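Thread: Is the Wemholm snack bar price hike really about costs?

**verkport_kev**

The candy bars at the Wemholm hall went up again in February. The sign blames "supplier costs." I buy the same stuff by the box from Famau and my price hasn't moved in months, so I'm not buying it. Has anyone seen a real breakdown? 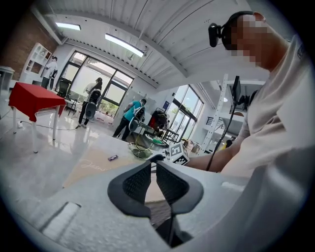 Before someone tells me it's only pocket change, I go twice a week with two kids. It adds up.

**Tallboy9**

You're comparing a box of 100 at Famau with a counter that sells singles. Somebody has to stock it, and half of it expires. I ran a school stand for 3 years and we barely broke even.

**verkport_kev**

Then say that on the sign. "Supplier costs" is a specific claim.

**moth_and_rust**

Same excuse they used for the drinks. I asked at the counter and got a shrug. My guess is the rent went up and snacks are the easiest place to hide it.
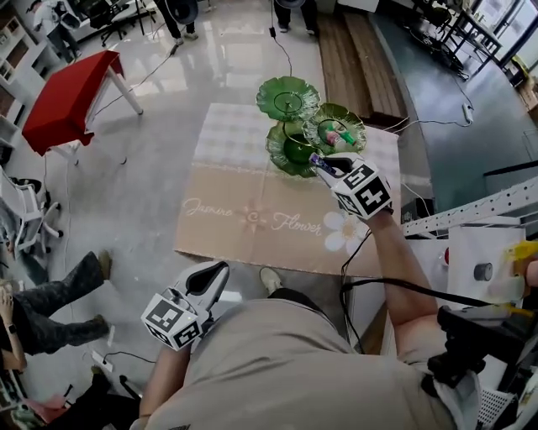
They could put the rent on the hall fee and let people see it. I'd complain, but at least I'd know what I was complaining about.

**Tallboy9**

A guess isn't a breakdown either. Do you know what the rent is?

**moth_and_rust**

Over 300 a month more, according to the Verkport newsletter. Which has been wrong before, I'll give you that.

**dogwood2**

I quit buying there and bring crackers. Is outside food still allowed? The rules page says yes and the door says no. 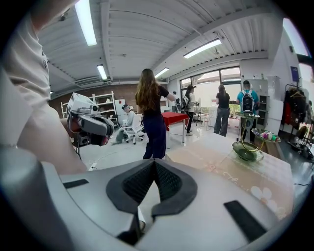 ## Mod note

Moved from General to Local Prices. Keep the outside food question in its own thread, please. If anyone has the newsletter page with the rent figure, post it here.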